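Stop selling hotels an arm when they need a housekeeper

By Kulsoom Mughal

Quick one, I have a train. Flancombe wants $339 a month per arm for its room-reset service, and the Farham has it on trial. 40 rooms. Everyone at the front desk asks me the same thing, is it any good. Wrong question imo. Good at what?

Bedside tables, mostly. That's the pitch. Arm rolls in, checks the phone is on its base, pushed back where guests won't knock it, cord where it should be. Then on to the next room. Small job, dull job, fine job for a machine.
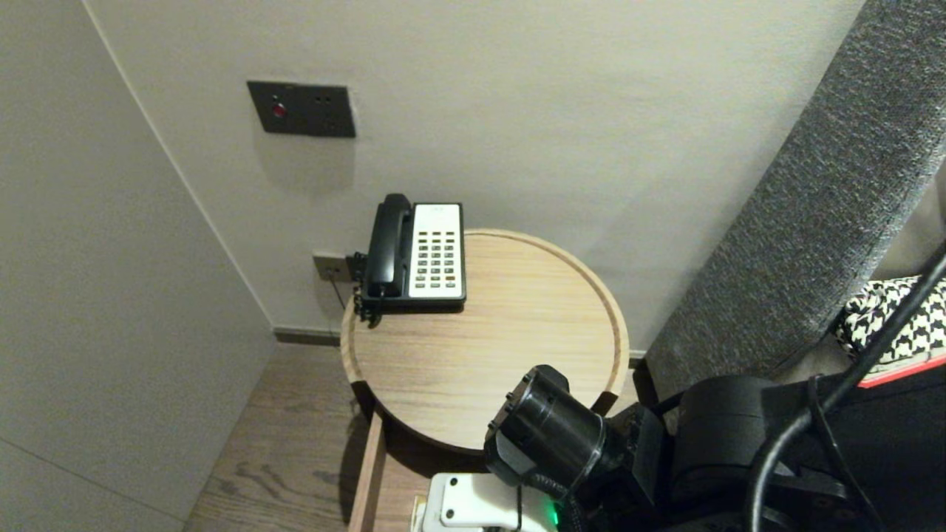 The trouble is the price sheet. Flancombe charges by the arm but sells by the "reset", and a reset is whatever they say it is. Bed? Not included. Bathroom? God no. So a person still goes into every room, and that person could sort the bedside table in the time it takes to read this sentance. You are paying for the easy bit.

I like the hardware, mind. Quiet. Staff got used to it fast. Sisodia's older cart needed 500 dollars of floor markers before it would even turn a corner, and this needs none. Real progress, credit where due.

But a phone has a curly cord, and curly cords are where these things earn their money or don't. I want that in writing. How many missed, how many dragged, who pays for a broken handset. The contract I read has nearly a page on branding and one line on damage. One!
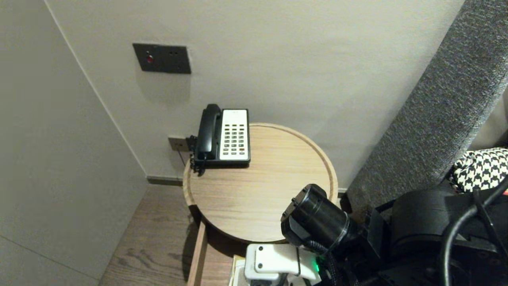 What I'd ask for

Price per room, not per arm. A damage clause a normal person can read. And a trial that runs past April, when the place is full and the corridors are a mess. Flerach offers that already, with a $2000 deposit you get back. Flancombe could match it tommorow if they wanted.

Until then I'd keep the housekeepers, and pay them the 339.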